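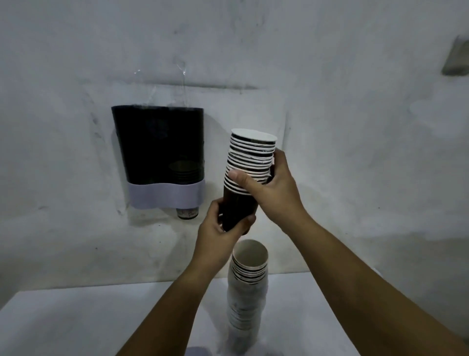

Cup refill at our drinks corner in Mernham.

Automatic cup feeder or a small robot arm – what should I put in the budget?

Alfie Parsons
Posted Jul 28, 2025

Hello everybody. I am responsible for the self-service drinks corner in a language school in Mernham, and I must give a plan for new equipment before October. My director likes the idea of automation. I like it also, but I am afraid to buy the wrong thing and then defend it for years.

The situation is the following. The drinks machine is modern and makes few problems. The cups are the weak part. We have a cup dispenser on the wall and a person fills it by hand, stack after stack. On a busy day we use 500 cups, and the refill must be done 4 times, always when the corridor is full of students. It needs both hands, one high on the stack and one at the bottom, so whoever does it cannot serve or answer a question during this time. Two kinds of cup make it slower, and we cannot drop one kind because the hot chocolate needs the smaller size.

I do not want to replace a person. I want this person not to be called from the front desk for cups.

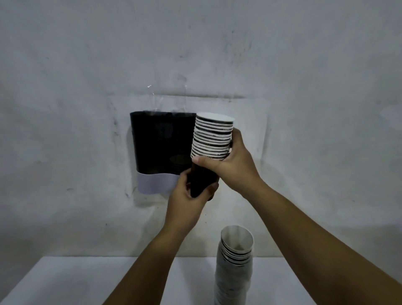
The two offers I have

The first offer is a motorized feeder from Sasberg. It is a closed cabinet with long tubes, and it drops a cup when the drinks machine asks for one. The salesman says one filling is enough for the whole day. It must be connected to our machine with an interface box, and the box is a separate line in the offer.

The second is a small robot arm on a table, sold by Drivow as a complete package. The arm takes a cup, puts it under the outlet and gives it to the customer. In the video it is very attractive, but in the video the cups are already standing in place, and I could not find the part where they are loaded.

My space is limited. The counter must stay free for trays, and the wall is old and I do not want to drill it in many places. The money is for one purchase only, there is no second budget next year. Which costs do people usually forget? And is it reasonable to ask for a test with our own cups before I sign?

Thank you in advance, and excuse my long text.

hulme_station_cafe

Go for the feeder. We looked at an arm too and the safety screen alone was more than I wanted to pay. Also ask how loud it is. Ours is beside the seats and you hear every cup.

tea_and_bolts

I plan small automation for canteens, so maybe I can help you to make the list more complete.

First, please separate in your head two jobs. One is giving a cup to the customer. The other is bringing new cups into the magazine. The arm you describe does the first job. The feeder also does the first job, and it makes the second job less frequent by having longer tubes. With both, a person still opens the sleeve, takes out a stack and puts it in straight. If your real problem is the second job, then compare the offers by how many refills remain in a day, and write this number in the plan beside the price.
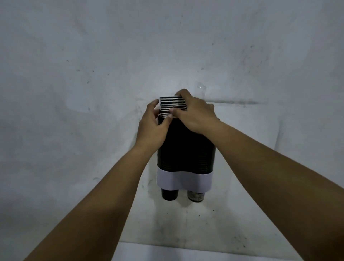 Capacity is sold per tube, and this is where many buyers make the wrong calculation. If a magazine has 9 tubes but your smaller cup can only go in 2 of them, your refill time is decided by those 2 tubes, even when the others are full. In this photo there are two cup bottoms under the white band, a black one on the left and a printed one on the right, so I would ask for the capacity of each kind in writing. Measure the rim of both cups with a caliper, the supplier will need it for the release rings. If you change your cup supplier later, new rings are again a cost.

The costs which are forgotten most often, in my experience:

The interface box, and the visit of the technician for your drinks machine. Ask if a foreign box changes the warranty of the machine.
Fixing to the wall. A full cabinet is heavy, and for an old wall I would ask for a floor stand.
Height. A long tube is good until a short colleague must load it from above. Try it with a real stack in the hands, there must be free space over the top.
Training for two persons, so that holidays are covered.
Spare release rings and one spare motor.
For the arm: safety assessment, screens, a strong table, and a yearly service contract.

And yes, it is fully reasonable to ask for a test. Send one full carton of each cup to Sasberg and to Drivow. Ask them to film the loading from the closed carton until the first cup comes out, without a cut in the video. Paper cups sometimes stick together, and you want to see what the machine does with a double cup.

One more possibility, which costs little. Ask for the price of a second manual dispenser, one only for each kind of cup. It is less exciting for your director, but put it in the plan as option zero – then everybody sees what the extra money buys.

Alfie Parsons

Thank you both. I had not thought of the height, and our secretary is not tall. I have written to both companies about the cartons. Drivow has already answered that the loading is "by the operator", so this point is clear now. I will add the second dispenser as option zero and come back when I have the capacities.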